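# lornuvus-hems

Notes and stitch settings for hems and mending. Plain text files, one per fabric type. Started by Flora Geddes, now mostly kept up by Caradog Prydderch.

## What's in here

- `cotton/` – shirts, aprons, pillowcases
- `wool/` – skirts and trousers, still patchy
- `stretch/` – jersey mostly. Read the warnings first
- `tables/needles.csv` – 80 rows, needle size against fabric and thread

## How to use it

Find your fabric. Open the file. Copy the settings at the top, then sew a test strip on a scrap of the same stuff, folded to the same thickness. If the scrap puckers, drop the tension one step and try again.

Hem depths are in mm. Default is 30 for skirts, 15 for shirts, 13 for anything with a curved tail. Measure after pressing, not before.

Old files from the Jedesero folder used inches. Almost all converted now – if a number looks daft, it probaby is, tell us.

## Known gaps

- Nothing on leather. Won't be.
- `wool/heavy.txt` is half finished, Caradog has the rest on paper
- Thread names in the Trelta files are the old ones. Will fix in October
- Blind hem notes assume a blind hem foot. Hand version to come

## Pressing

Press each fold before you pin it. Dark cloth goes shiny quickly so use a press cloth and keep the iron moving. Let it cool flat before you pick it up, otherwise the crease wanders and you have to do the lot agian.

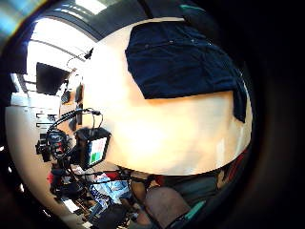

**Can I use the shirt settings on a lined jacket?**
Only for the lining. The outer hem wants a longer stitch, see `wool/light.txt`.

## Changes

Send a text file, same headings as the others. Say what machine you used and what thread.

Contact: Flora Geddes, Pritchard Sewing Room | © Lornuvus | Back to top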